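Joar Bråten
10. Februar 2026

1/ Notizen zum Nahtpad, weil die Frage nach dem Übungsmaterial jetzt mehrfach kam. Es geht um synthetische Gewebepads für Einzelknopf- und fortlaufende Naht, Inzision vorgeschnitten oder selbst gesetzt. Kein Tiergewebe, kein Kühlschrank, keine Entsorgung über den Sondermüll.

2/ Aktuell bei uns auf dem Tisch: Drekmont und Stulier. Drekmont ist weicher und verzeiht weniger. Wer den Faden nach dem Einstich in einem anderen Winkel zieht als dem der Nadelbahn, reißt den Stichkanal auf. Stulier hat eine Gewebeeinlage unter der Deckschicht und hält auch grobes Ziehen aus. Für Anfänger angenehm, für die Beurteilung der Technik ungeeignet.

3/ Lagerung: flach, einzeln, in der Originalfolie. Gestapelte Pads nehmen den Abdruck des Nachbarn an. Wir hatten im September eine ganze Lieferung mit Wellen in der Oberfläche. Die Wellen gehen nicht mehr heraus, auch nicht nach zwei Wochen unter Gewicht.

4/ Oberfläche: Wir tragen vor der Übung einen dünnen Film Gleitmittel auf Wasserbasis auf. Silikonöl quillt das Material an, danach franst der Schnittrand aus. Trocken gerieben klebt der Faden auf dem Pad, und man übt gegen einen Widerstand, den es später nicht gibt.

5/ Schnitt setzen: Skalpell senkrecht, ein Zug, nicht nachschneiden. Doppelte Schnittkanten erkennt man erst beim Adaptieren, dann steht eine Lippe über. Leicht gebogene Schnitte sind übrigens die bessere Übung. Bei einer geraden Linie fällt ungleichmäßiger Stichabstand kaum auf, bei einer Kurve wandert die Naht sofort zur Innenseite.

6/ Weitung der Inzision: Nach mehreren Durchgängen klafft der Schnitt meist auf einer Seite stärker. Ich drehe das Pad dann um 180 Grad und beginne am weiteren Ende. Dort braucht die erste Naht mehr Zug, und man lernt, ihn zu dosieren. Am engen Ende anzufangen ist bequemer und bringt wenig.

7/ Faden: schwarz, geflochten. Monofil hat zu viel Memory für die ersten Übungen und springt aus dem Knoten. Schwarz wegen des Kontrasts zum Pad. Violett ging bei unserer Beleuchtung am Schnittrand unter. Wir kaufen die 500er-Packung von Jedar ohne Nadel und armieren selbst. Das lohnt sich erst ab einer gewissen Menge.

8/ Fadenlänge: Zu lang ist der häufigere Fehler. Das freie Ende legt sich über den Schnitt, wird mitgefasst und sitzt dann im Knoten. Ama Dankwa kürzt grundsätzlich vor dem ersten Stich und markiert das Maß auf der Unterlage. Habe ich übernommen.

9/ Fadenspannung zwischen zwei Instrumenten: Der Faden darf straff sein, solange er nicht über die Schnittkante schleift. Läuft er auf Kante, sägt er. Auf dem Drekmont sieht man das als feine Querkerbe. Beide Spitzen knapp über der Oberfläche halten, erst beim Zuziehen absenken.

10/ Zweiter Punkt dazu: den Faden nicht mit der Riffelung an derselben Stelle mehrfach fassen. Geflochtenes Material wird dort flach und reißt beim dritten Halbschlag. Wenn der Faden reißt, liegt es nach meiner Erfahrung selten an der Charge.

11/ Verbrauch: Wir führen eine Strichliste auf der Folie. Bei uns liegt die Grenze bei 6 Durchgängen je Inzision, danach wird neu geschnitten, Mindestabstand eine Fingerbreite. Letzte Woche stand Naht Nr. 519 im Buch. Ob das viel ist, weiß ich nicht, mir fehlt der Vergleich mit anderen Gruppen.

12/ Befestigung: Die Klemmrahmen von Alhassan halten, verspannen das Pad aber quer zum Schnitt, und die Wundränder ziehen auseinander, bevor überhaupt jemand genäht hat. Besser mit Nadeln an den Ecken fixieren oder auf eine rutschhemmende Matte legen. Die Matte muss absolut fettfrei sein.

13/ Reinigung: lauwarmes Wasser, Tupfer, keine Bürste. Fadenreste aus den Stichkanälen mit der feinen Pinzette ziehen, in Richtung des Einstichs. Alkohol macht die Deckschicht stumpf. Danach liegend trocknen lassen und erst dann wieder in die Folie.

14/ Offen ist noch die Frage nach dem mehrschichtigen Pad von Stulier. Ich habe bisher nur ein Muster hier, und die unterste Schicht löst sich an einer Ecke. Sobald das Ersatzmuster da ist, trage ich die Werte für die Ausreißkraft an dieser Stelle nach.
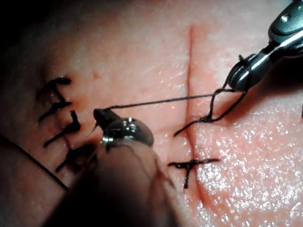
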